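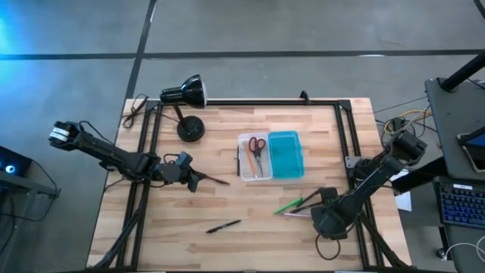
New result from the two-arm table, short thread. The task is tidying pens into a box, a skill I have personally never mastered.

Kendra Marchand and I recorded 300 demos by hand. Trained on those, the policy did fine with pens lying apart and fell to pieces when a few lay close together. It would pick the gap between them. Very confidently.

So we tried what Noel Dalisay calls "messy resets" – after each demo you don't straighten anything, you start the next one from whatever you left. Saves time and flatters my natural work style.

Same 300 demos, collected that way. Out of 100 test runs each: neat resets 41, messy resets 68. Same network, same training length. I reran it out of suspicion and got 66.

Caveats: one table, one set of pens, and scissors still count as a boss fight. Both arms reaching for the same box is also not solved. They are very polite about it and then time out.

Adwoa Agyeman wants to know if it holds at 684 demos. So do I, in the sense that I'd like someone else to record them.

Write-up when Rundell gives me my GPU back.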